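Chapter 6
When the Gripper Lets Go: Faults in Household Handling Tasks

Let's begin with a failure, and a lovely one, too – lovely because almost everything in it worked. The arm found the object, closed its fingers, lifted cleanly and moved to the right spot. Then the control program decided the job was finished and opened the fingers while the object was still well above the surface. In the simulator it fell, bounced twice and rolled out of reach. The log said "success".

If that makes you want to open the code straight away, you're going to enjoy this chapter!

The case comes from the Trurkine exercises, which run in the Zurnero simulator and use ordinary rooms in place of a factory bench. In the bathroom set, small things have to be picked up and put down on or near a toilet. It sounds silly until you try it. The tank lid is flat, the seat lid is gently rounded, and one sits a good deal higher than the other. A program that treats both as "the surface" will be right some of the time, and that's the worst sort of program to test.

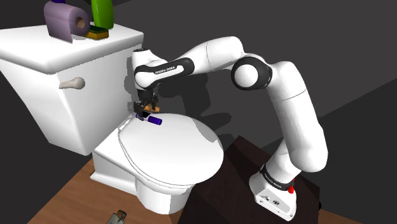 Awasthi, reading a draft of these pages, objected that the word "drop" was doing too much work, and that students would come away thinking of the gripper as the guilty part. The fingers did as they were told. The fault was a height taken from the wrong surface, several steps earlier, and the gripper was simply where it came to light.

Awasthi is right, and the point gives us our first pair of terms. A fault is the thing that is wrong: a bad number, a worn cable, a missing check. A failure is what happens when that fault reaches the outside world. The two can be a long way apart. In the Trurkine case the wrong height was stored when the room was loaded, and it did no harm at all until the arm was asked to put something down.

How often did it show? The exercise was run 500 times with small changes to the starting positions, and 35 runs ended in an early release. Now comes the part I find really exciting. When the runs were sorted by target, every early release was on the seat lid. Placing on the tank lid never went wrong once, because there the stored height happened to be correct. A single overall failure rate had hidden a pattern that was plain as day (try Exercise 6.2 before you read on, and see how quickly you can find it).

There's a safety side as well. A small object falling a short way in a simulator hurts no one. Put the same fault in a real arm carrying a glass bottle, with someone kneeling beside it, and we have to talk about harm. So we need a second question alongside "how often?", and that is "how bad?". Section 6.3 puts the two together.

Before you start, load the Stusilus fault pack and check that you can replay run 946, which was added after the main batch. Watch it at normal speed first, then slowly, and write down the moment you think things went wrong. Keep that note. You'll want to compare it with the log in Section 6.4 – most people pick a moment that is far too late.

Reader comments

Replayed 946 four times and still wrote down the moment the fingers opened. Section 6.4 was a bit of a shock.

Could the answers to 6.2 go on a separate page? I saw the table before I'd had a proper go.

We had the same "success" message on a sorting task last August. The check only looked at whether the fingers were open!

Related chapters
Chapter 5: Picking Things Up
Chapter 7: Stopping Safely
Appendix B: Reading a Run Log

Contact the editors | Copyright Stusilus Open Textbooks | Back to top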